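Why I Went Back to Weighing My Flour

13 April 2022

Print this post | E-mail this to a friend

So I gave up my measuring cups in January. All of them, even the cute copper-colored ones that hung by the stove and got tangled every time I wanted the half cup!

What pushed me over was a focaccia. I'd been baking the same one for years out of a little Worstead cookbook I bought used (the spine is gone, page 16 is basically glued to page 17 with olive oil) and it came out different every time. Some weeks it was all bubbles, some weeks it was a doormat. I blamed the yeast, then the oven, then the weather. Then I weighed out what I'd been calling four cups of flour and got 514 grams. Did it again, got a completely different number. Well, there you go.

I asked about it at Tsolakis, the bakery down the hill from us, and the woman at the register looked at me like I'd said I was measuring with my shoe. They weigh everything there. Water, salt, oil, even the eggs.

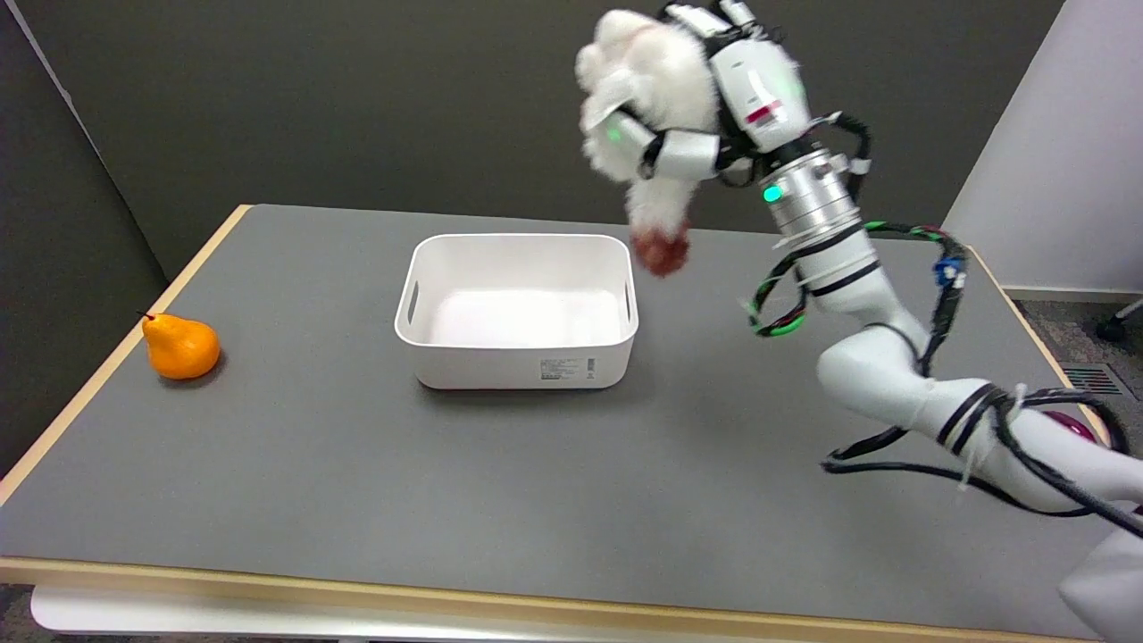

I do get why people hold on to their cups, though. My grandmother used a chipped teacup for everything and her biscuits were perfect, and I can't picture her putting up with a scale that beeps and shuts itself off while you're still hunting for the salt. Mine does that after 2 minutes and I've yelled at it more than once. It's a cheap Collano, and if you're shopping for one, get something with an auto-off you can disable. I wish I had.

The other thing I love is the dishes, or the lack of them. One bowl on the scale, pour, zero it, pour again. Honey goes straight in from the jar, and I no longer have to scrape it out of a tablespoon with my finger (okay, I still lick the spoon).

I've made the focaccia five times since, with the Uvetano flour I always buy, and I've had bubbles every time. Next I want to convert my aunt's plum cake, which calls for "a good glass" of sugar. Wish me luck with that one, and if your family has a standard glass, please tell me how big it is.

Print this post | E-mail this to a friend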